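Workshop > Notebook > Equipment planning
Filed under: Grippers, Spending, Things We Keep Putting Off
Last updated: October

Sat down after lunch with a big mug of tea and the equipment list, meaning to spend half an hour on it, and it is now nearly dark out. I'm writing all this down while I still remember how I got to the numbers, because last time I kept them on the back of a packing slip and we all know where that went.

What we have left to spend is $3932. That has to cover everything until the next round, so fingers, tape, pads, cloth, the spare power supply and whatever breaks. I'd love to put the whole lot into one lovely new thing (who wouldn't!) but I've tried to be good.

The big question is fingers. We can go on wrapping the ones we've got, or buy the molded set from Gelport. I wrote to them and got a very kind reply with a price for 2 pairs, and it's less than I feared, though shipping is extra and they want the mounting pattern confirmed before they'll hold stock. I still have to measure ours properly -- the drawing in the drawer is for the old bracket, so please don't send them that one. Tape is cheap and I'm fond of it, but every rewrap costs us the better part of a morning once you add in checking the grip width again, and I never did put that time into the budget. I have now. It makes the Gelport set look a good deal more sensible than it did in the spring.

Flumer has the fingertip pads by the bag of 100. I had us down for two bags and I've cut it to one. If we do go to molded fingers we may not need the same pads at all, and I don't want a drawer full of the wrong ones.

Then there's cloth. I've put down 9 more towels from Sani, same weight as the ones we use now, and I'd like them in a few different colors this time. I know a towel looks like a silly line on an equipment sheet, but they go soft and limp after enough washing and then we end up comparing one week's folding with another week's and wondering what changed. Let's retire them on a schedule. I'll start a page for it at the back of this notebook, and if somebody has a laundry marker that survives hot water, I'd be grateful for the loan.

Stemier's quote for the second arm mount came in too, and it's a handsome piece of work, but it would eat more than half of what we have. I've moved it to the next round with a star beside it. I did go back and forth on this for a long time -- there's a good case that a stiffer mount would help more than new fingers would -- and if you feel strongly, write under this entry before I send the order and I'll happily argue it over coffee.

Still to do: measure the bracket, ask Gelport if one pair can be had on approval, find out if the Sani price includes tax, and order blue tape regardless. Corner picking on the mint-green towel for now, taped fingers and all.

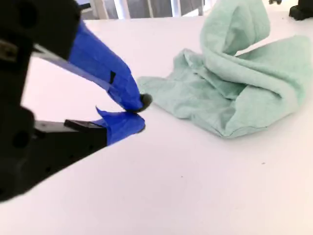
Main bench, October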